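The Case for the Counter Cucumber

In July, the vines at the back of Glenys Bowen's lot in Porlow put out more cucumbers than one household can eat. She picks before breakfast, while the leaves are still cool, and by eight o'clock the kitchen has to deal with whatever came in. Some go to the neighbors. Some go into brine. The rest have to be kept somewhere, and that is the part most people get wrong.

Bowen has grown cucumbers for 20 years and sold them for most of that time at the Tuesday market in Hollon, a town of 3,025 people with one stoplight and a very good feed store. Customers ask her the same thing every week. They bought a cucumber, they put it in the fridge, and by the weekend it had gone soft and wet at one end. They want to know if it was a bad cucumber.

Usually it was a good one kept too cold. Cucumbers come from a warm climate and don't do well in the back of a refrigerator, where the skin pits and the flesh turns watery. Bowen leaves hers on the counter if they will be eaten within 2 or 3 days. For longer than that she wraps them in a dry towel and puts them in the warmest part of the fridge, which in her kitchen is the top shelf of the door.

What they sit in on the counter matters too. A deep bowl is the usual choice and she doesn't care for it. The ones at the bottom get forgotten, and any water left from rinsing collects there. She likes a woven basket for the bulk of the picking, lined with a cloth if the weave is rough, and a plate for the one that is going to be eaten next.

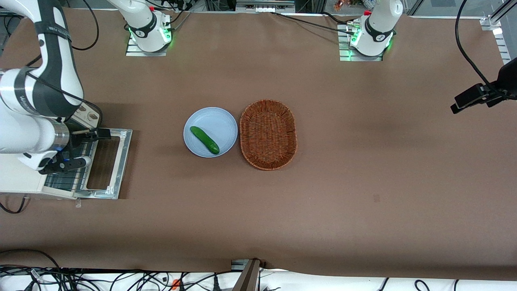

A cucumber on a pale blue plate, next to an oval wicker basket.

The plate started as a habit of her mother's. Whatever was on it was for lunch, and anyone could take it. The basket was for the week and you asked first. Bowen kept the system when she had a kitchen of her own, and her grandchildren follow it without having been told.

Her rules for a basket are short. It should be wide and low so that cucumbers lie side by side. It should be light enough to carry with one hand. It should not have been varnished with anything that smells. Rowlands, the hardware store on Hollon's main street, carries a few willow ones each spring, and secondhand shops are full of old bread baskets that do the job for a couple of dollars. To clean one, she brushes out the dirt, wipes it with a damp cloth and leaves it outside in the shade until it is dry all the way through. Soaking loosens the weave and can leave a stain.

She also keeps the cucumbers well away from the fruit. Bananas, melons and ripe tomatoes give off ethylene gas, and a cucumber stored beside them will turn yellow and soften early. In a small kitchen the other end of the counter is usually far enough – the top of the fridge is not, because it gets too warm.

Washing can wait until just before you eat. Bumpy skins hold grit, so she rubs them under running water with her palm and dries them with a towel. She peels only when the skin is bitter. To find out, she cuts a thin slice from the stem end and tastes it. If it's bitter, she takes off another inch and tries again.

The variety she grows most is one she calls Inditz, after the name penciled on the seed envelope when it was handed to her at a swap. She has never found it in a catalog. It is dark, bumpy and thick in the middle, and she saves seed each fall from the two or three best fruits, which she leaves on the vine until they are yellow and as heavy as a small squash.

For lunch she slices one into thick rounds with salt and a little vinegar and lets it stand while the bread toasts. Then she goes to the basket and picks out the next one for the plate.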